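Cikitz Film Talk: a text collection of fan writing about family adventure films

Version 2

What is in it

Cikitz Film Talk is a set of 200 blog posts and essays by people who write about family adventure films in their spare time. Most are reviews. The rest are trailer breakdowns, guesses about films not yet released, and long pieces on a single character or setting. All of it is in English.

The posts were gathered from the old Nultanport message board and from personal blogs linked there. Each writer agreed to have their work included under the name shown in the author column.
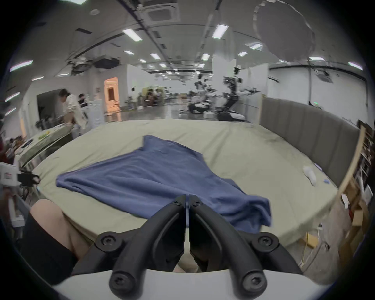 Files

posts.csv has one row per post, with the title, author, film, type and full text.
series.csv links posts that belong together, such as a first part and its follow-up.
notes.txt lists corrections made after version 1.

The film column uses the title as released in the UK. Where a post was written before the title was settled, the working title is kept in the text and the later one goes in the column. The month column gives the month of posting only, so a piece that went up in October may have been written well before that.

Post types

review: the writer has seen the film and says what they thought of it.
preview: written before release, from trailers, posters or interviews.
essay: anything longer on a theme, a character or a place in a film.

Some posts fit more than one type. In those cases the label follows the greater part of the text. Of the full set, 62 are previews, and these are the ones people most often ask for. They can be read against later reviews by the same writer using series.csv.

How the text was prepared

Menus, adverts and comment threads were removed. Spelling was left alone, including film titles and actors' names that the writer got wrong. Paragraph breaks follow the original page. Picture captions were kept when they stood inside the post, and you will find a few credits to poster artists in the middle of a sentence for this reason.

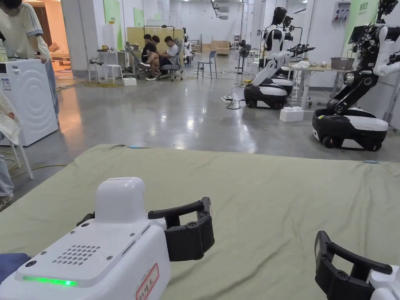 Spoilers are not marked. Version 1 had a spoiler column, but it was filled in by two readers who did not agree on what counted, and it has been dropped. If you still need it, the old file is in the archive folder and the row numbers match.

Known problems

Posts from the Gentile blog lost their italics, so film titles run into the sentence around them.
Two posts end early. The second page of each was never saved.
Star ratings were images on some sites and are missing from the text.
The Novier essays quote long stretches of dialogue from memory. Do not use them as a source for what is said in the films.

Licence and use

The collection may be copied and used for teaching and research, with credit to the writers by the names given. Please do not republish single posts on their own without asking the writer.

Corrections can be sent through the issues page. Give the row number and the column. They are looked at on Wednesday evenings and go into the next version.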